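Reviews Kits Workshop Diary Forum Contact

Workshop Diary > Reviews > Hand-held grippers

The Tekin hand-held gripper kit, after a month of evenings

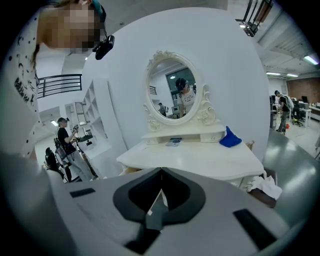 I bought the Tekin kit in December with my own money, 280 pounds of it, and I have been building and fiddling with it at the shared workshop in Ivcombe ever since, so I think I can give it a fair write-up now. It comes as a bag of printed parts, a trigger, a set of springs and a booklet, and the maker reckons on 4 hours for the build (it took me two evenings and a fair amount of tea). The shell is my favourite part, a good pale grey housing with a deep black V cut into it for the jaws, and it feels far nicer in the hand than I expected at the price. My only real moan is how wide it is at the front. Take it up to a dressing table like the white one with the oval mirror and you need to come in gently, particularly if you are after a cloth lying up against the little drawer.

Cloth is a proper test for any gripper, I find, and this one copes rather well once you have softened the spring a touch. Small flat things are harder. The jaws want something to get underneath, and I ended up sticking thin rubber pads on mine, which helped enormously!

The booklet is the weak spot. Step 5 shows the trigger linkage the wrong way round, and I had the whole thing together before I noticed. Volkan Kocabaş over at the Potham workshop had done exactly the same, and kindly sent me his corrected drawing, so do ask on the forum before you start. Spare springs come from Sestbridge and mine arrived quickly.

Would I buy it again? Yes, I would, and I'm already eyeing up a second one for my other hand.

Contact us | © Workshop Diary | Back to top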